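Brisitz confirma la rescisión de su mediocentro y le busca salida antes del cierre

El Brisitz ha rescindido de mutuo acuerdo el contrato de su mediocentro titular, según la nota difundida por el club a primera hora de la tarde. El jugador deja la entidad tras 4 temporadas y 169 partidos oficiales.
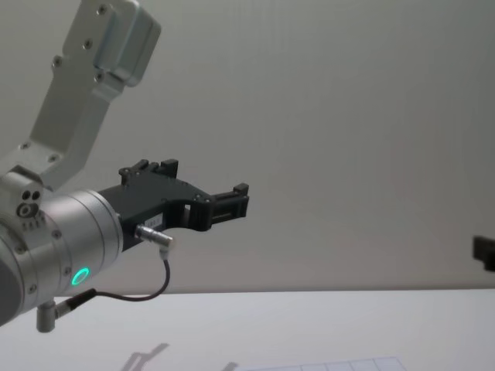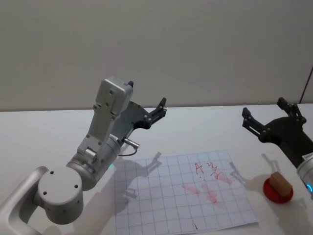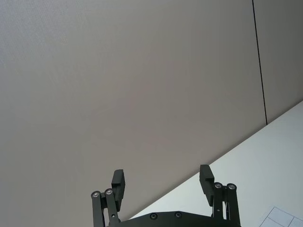 La ficha quedará liberada en enero, cuando se abra el plazo de inscripción. El club no ha detallado la indemnización. El acuerdo incluye una cláusula que impide al futbolista firmar por un rival directo -- el Zurkwood entre ellos -- hasta el final del curso.

El Promell es el equipo mejor situado para incorporarlo. Su propuesta contempla un contrato hasta junio, con prórroga automática si disputa la mitad de los encuentros restantes. El reconocimiento médico está pendiente de fecha.

En lo deportivo, la baja obliga a revisar el doble pivote. El mediocentro sumaba 2.422 minutos en la pasada liga, pero esta campaña se había quedado en 444, con dos titularidades desde septiembre. El técnico ha recurrido en su lugar a un interior reconvertido.

El Brisitz recibe al Rajput en la próxima jornada, a las 18:30, con un juvenil en la convocatoria para completar la lista.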